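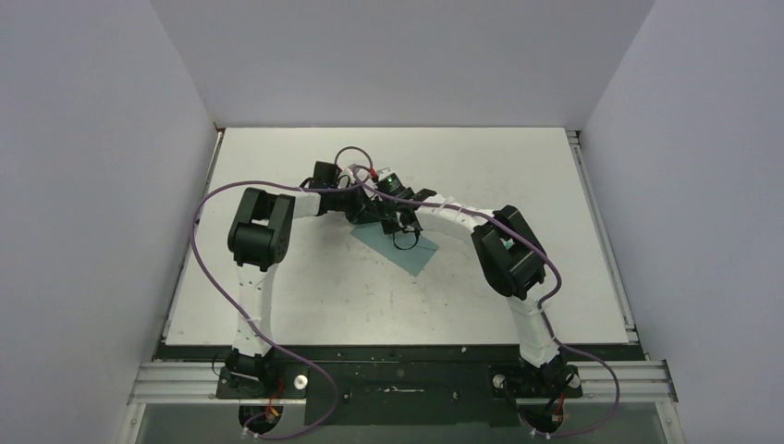 Open day at Nasusell, Cerulham

We drove over to Cerulham in July for the Nasusell open day. Nasusell makes paper, mostly heavy sheets for bookbinding and drawing pads, and the mill lets the public in twice a summer. Gates opened at 10 a.m. and there was already a line at the parking lot.

Getting in

Entry was 7 dollars, kids free. You get a sticker and a map, and you can walk the route on your own or wait for a guide. We waited. The group was a bit too big for the narrow parts, and at the back we missed most of what was said in the pulp room.

The pulp room and the machine hall

The pulp room is loud and smells like wet cardboard. From there a metal stair takes you up to a walkway over the main machine, the Parry, which is about 100 years old and still runs on weekdays. They had it going slowly for visitors. You can follow the sheet from the wet end through the drying rolls, and it's warm up there – leave your jacket in the car.

After the hall comes the cutting floor. It was shut down for the day, so the guide passed around samples in different weights. I liked the rough cream one best and bought 2 pads of it later in the shop.

Food and getting home

Lunch was from the Bustitz stand in the yard: potato soup, rolls, and plum cake. The soup was good, the coffee weak. There were only a few benches in the shade and they filled up early.

Kids could make their own sheet in a tub by the loading dock. The sheets need a day to dry, so the mill mails them out. Ours came the next week, a little wrinkled, with a leaf pressed into one corner.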